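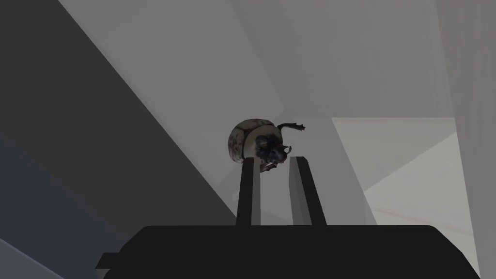 Subtotal wrong after page break, Pidar 4 reports

inho_j
Group footer shows 375 on page one, then 1383 on page two. Should restart per customer. Reset is set to Group. What am i missing

wirkadix_fan
Hidden rows. They still get summed. Put the filter on the dataset, not on row visibility

mlynch
Disagree -- hidden rows wouldn't carry over a page. Sounds like the total sits in the page footer. Move it to the group footer

inho_j
It IS in the group footer. Checked twice

mlynch
Then which group? Nested ones both get called Group1 if you copy the table

inho_j
oh. yeah its copied from the Trusholm invoice. Renamed the inner one, page two now says 50

wirkadix_fan
Still say filter teh dataset, those hidden rows will bite you on export

mlynch
Only in CSV. PDF is fine

inho_j
we do export CSV, every August. Will try both tonight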